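7 May 2025

Sourdough rye, batch 4 — and it rose! Properly rose, right to the tape mark on the tub. I fed the starter at breakfast and again after lunch, kept it on top of the hot water cupboard, and by evening it smelled like green apples instead of nail polish remover. Very pleased.

What changed since batch 3:

- Flour is the dark rye from Kerekes, sifted once. The coarse bits went back in as a soaker.
- Water up to 77 per cent. Ildikó thought this was mad. Dough was like wet cement but it held together once the tin was full.
- 100 g of old bread, toasted dark, crumbled and soaked overnight. Rasha's suggestion, and I think it's the best thing we've done to this recipe. The colour of the crumb is gorgeous.
- Caraway ground instead of whole. Elibariki can't stand biting into the seeds.

I shaped with wet hands and a wet scraper. Flour on the bench just made grey paste last time, so none of that. Smoothed the top with the back of a spoon, docked it with a skewer, lid on.

Baked hot for the first bit with the lid on, then down to moderate with the lid off until the middle read done on the probe. Oven still runs fierce at the back left, so I turned the tin halfway. Must remember to write the dial setting on the door in pencil, I guess it fresh every time.
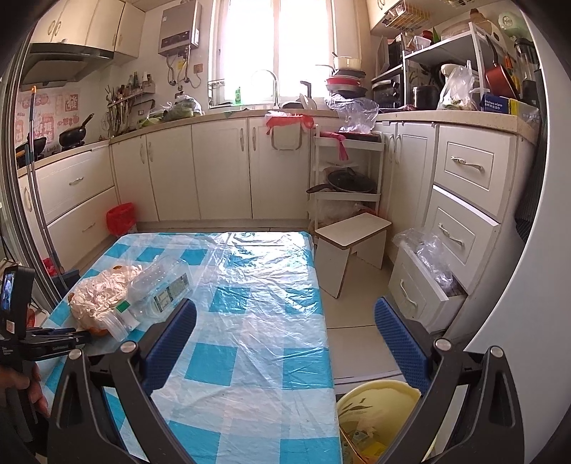
The hard part is leaving it alone. Rye wants a full day wrapped in a tea towel before you cut it, and Noboru and I lasted until the next morning with batch 3 and got a gummy knife for our trouble. I've put this one on the high shelf behind the pasta pot.

Flavour notes on the December loaf, copied here so they're all in one book: sour up front, bit of malt, too salty at the end, crust like a roof tile. Ferenc liked the crust. I've cut the salt back a little and left everything else about the seasoning alone.

Started a second jar from the discard, fed with white flour only, labelled Funero. The original is still Surine. If anyone is in before me, please feed Surine first — she sulks — and use the filtered water from the jug.

To try next:

- molasses, one spoon, in the soaker
- longer tin so the slices are smaller
- proving in the esky with a jar of hot water, for when the cupboard's full of towels
- half the caraway swapped for fennel (Rasha is keen, Ildikó is not)

Nearly out of rye. Ask Ferenc if he's going past Kerekes.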